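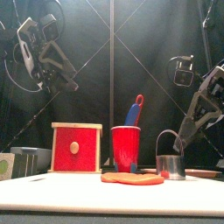

**How do I stop a metal pail leaving grey marks on a white tabletop?**

Stick felt pads on the bottom rim, or stand the pail on a mat, and lift it when you want to move it. For marks you've already got, a damp cloth with a little washing-up liquid is the first thing to try, then a paste of bicarbonate of soda and water, rubbed gently and rinsed off.

## Ticket 1361: grey scuffs on Pratia white top, and a related grumble about the black one

**Status:** mostly sorted, left open for the black top
**Product:** Pratia tabletops, white and black
**Bought from:** Nwachukwu, in August
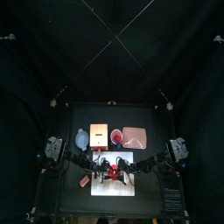
*Posted by Adaeze Fashola on 2019-01-03*

Right, I'll put the whole thing in one ticket, because the shop asked me to and I've lost track of which email said what.

I bought two of these tops, one white and one black, for the room where we do all our sorting and fiddling about. The white one gets the metal pail. The black one gets the small bits and pieces: the light blue bowl, the peach box with the slot in the front, the cup with the pink rim and the see-through pink tray, which all live in a row at the back so that there's a clear patch at the front with the white board on it. It's a nice way to work! Everything has its spot and I can put my hand on any of it without looking.

The trouble is that both tops mark, and they mark in completely different ways.

### What happens on the white top

Grey lines, short and slightly curved, and always where the pail has been. I thought at first that I'd scratched the surface, and I was properly cross about it (it wasn't cheap). Then I caught one with my thumbnail and a bit of the grey came away, so I think it's metal rubbed off the pail and left sitting on top.

It only happens when the pail is dragged. If I pick it up by the handle and put it down again I get nothing at all. I tested this on the back corner, a drag and then a lift, and the drag left a line straight away.

### What I've tried so far

**Plain damp cloth.** Took off the dust and made the grey lines look cleaner, if anything.

**Washing-up liquid and warm water.** Better. The faintest marks went. The older ones, which had been there for a few weeks, stayed put.

**Filta cleaning block.** The shop suggested this. It did shift the older marks, but I went at it too hard in one place and now there's a patch that's duller than the rest. You have to get the light on it sideways to see it, but I know it's there. Wouldn't do that again, or at least not with my full weight behind it.

**Bicarb paste.** I should have started with this. Small spoonful of bicarb, enough water to make it spreadable, soft cloth, little circles, rinse, dry. I did the whole top in 13 minutes and the lines are gone. The dull patch is still a dull patch.

**Felt pads on the pail.** The ordinary self-adhesive ones. I cut them narrow to fit the rim and the first lot fell off overnight – my own fault, I hadn't wiped the rim first. Second lot went on after a wipe with a bit of surgical spirit and they're holding.

So that's the white top. If anybody else has this and is about to buy a fancy cleaner, try the bicarb first.

### What happens on the black top

No grey lines here, but it shows every fingerprint and every speck of fluff. Pale dust is the worst. I wipe it down, it looks lovely, I turn round to fill the kettle and when I come back it looks as though I never bothered.

I also get a cloudy smear wherever I've used washing-up liquid, so the thing that half worked on the white top makes this one worse. Rinsing twice helps a bit. The only thing that's given me a clear finish is a barely damp microfibre cloth followed straight away by a dry one, going in the same direction both times. Circles leave circles.

Moving the row of things out of the way each time was putting me off cleaning at all, so now I slide the whole lot along to one end, wipe the strip behind, and slide it back. Plastic doesn't seem to mark the black surface. I wouldn't try it with the pail.

### Reply from the shop, copied in so it's all together

> Thanks for the detail. Both tops have the same finish, so please don't use the block on the black one, as a dull patch will show far more. The smearing is usually leftover soap. Try a rinse with a splash of white vinegar in plain water, on a small area to begin with. We can't replace the white top for the dull patch, I'm afraid, but we can send you a Bronuleo mat for the pail if you'd like one.

I said yes please to the mat.

### Update, later on

Vinegar rinse tried on the front left corner of the black top. Smear gone, and no harm done that I can find. Did the rest. It smells like a chip shop in there but that'll wear off, and it does look a great deal better.

The mat has come too. It's a bit bigger than I expected and it wants to curl up at one side, so it's under a pile of cookery books for now. I'm leaving the felt pads on the pail as well, belt and braces.

### Still open

- Does the black finish settle down with use, or is the fluff just how it's going to be?
- Is there a polish that would even out the dull patch on the white one? I don't want to make it shiny in one place instead.
- Do the felt pads need changing when they get damp? The pail does get rinsed out now and then.

Happy to try things out on the back corner of the white top, as that's where all my experiments have ended up anyway. Please reply on this ticket and I'll see it, I've turned the notifications back on.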